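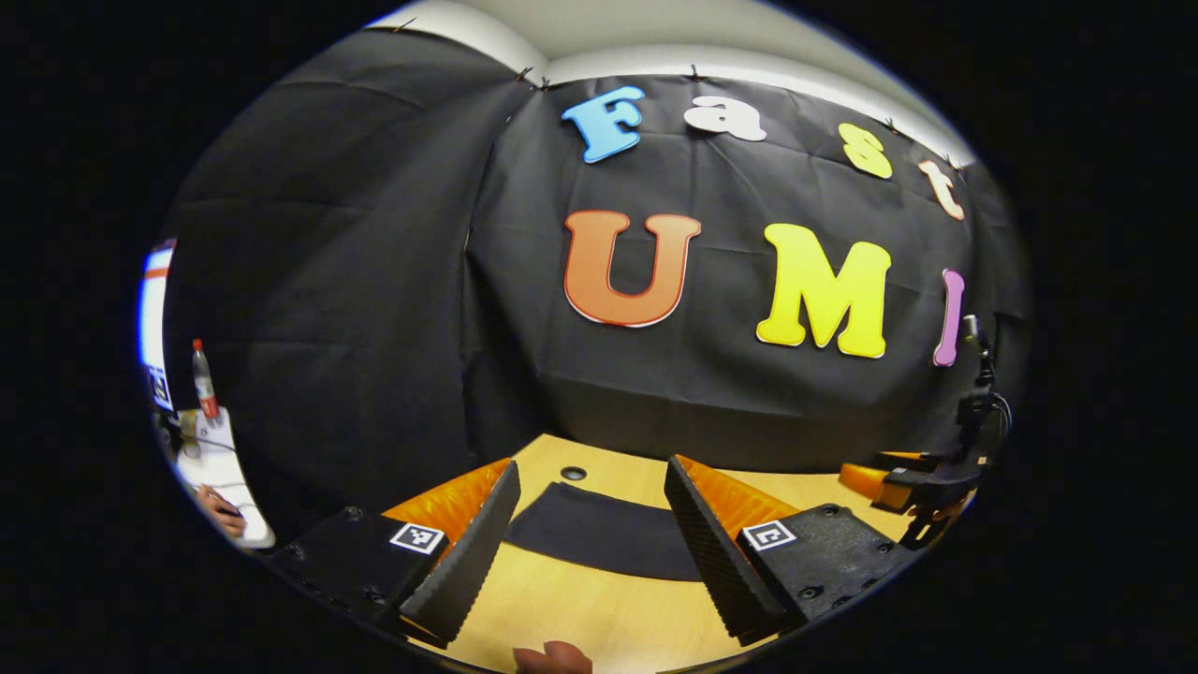 Our corner of the lab this Wednesday. Cloth on the table, letters on the curtain.

Hello from the student project again. I promised my classmates I will write how the cloth folding work is going, so this is a thread. Sorry if it is long.

For new people: we are a team from the robotics course, and our task for this semester is folding. One dark cloth, one table, hand-held grippers. We show the motion many times by hand, and later a policy has to learn it from these recordings.

The course gives each team a name from a list. Ours is Tralar. The team at the other end of the corridor is Staronent and they do cups. I think cups are easier but they do not agree with me.

The goal that we wrote in our plan is 2000 demonstrations before the end of the course. When I wrote this number it looked reasonable. Then I did my first full session and my wrist had another opinion.

How one demonstration goes: put the cloth flat, start recording, take the near edge, bring it to the far edge, let go, open the fingers wide, stop recording. Then you spoil the cloth again and repeat. A good one takes me 15 seconds. A bad one takes longer and then it is deleted.

The most difficult part is the grasp. The cloth is thin and the table is smooth, so if you come from too high you close the fingers on air. Evanthia Liapis from our team found that it is better to push the cloth a little first, so that it makes a small wave, and then take the wave. We all do it like this now.

The ridges on the finger pads help with this. But if you squeeze too much, the cloth stays with one finger after you open, and the fold is pulled back. I lost many good folds in this way.

Another thing I learned: do not hurry at the end. In my first week I was already moving away before the fingers were open. Our teacher, Evdokia Tzanetos, watched 7 of my recordings in a row and wrote the same comment under each of them: "wait."

The square markers on the fingers must be visible to the camera, because from them we calculate how wide the gripper is open. So we also check after every session that they are clean and the corners are not lifting. Please do not touch them with hand cream. (This is a message for one person in the team and he knows.)

About the letters. They say Fast UMI and they are foam. Several people asked me where to buy such letters. I don't know, they were on the curtain before I joined. I like the orange U the most.

We had one discussion that took a full evening: should everybody fold in the same style, or each person in their own style? I wanted the same style. Evanthia wanted variety. For now we keep the order of steps the same and the speed is free. We will compare when we train.

Next step is training on the first part of the data, then 2 test days with the real arm. I will post the result also if it is bad.

If somebody here has experience with thin cloth on a smooth table, please write me how you do the grasp. Thank you for reading until here.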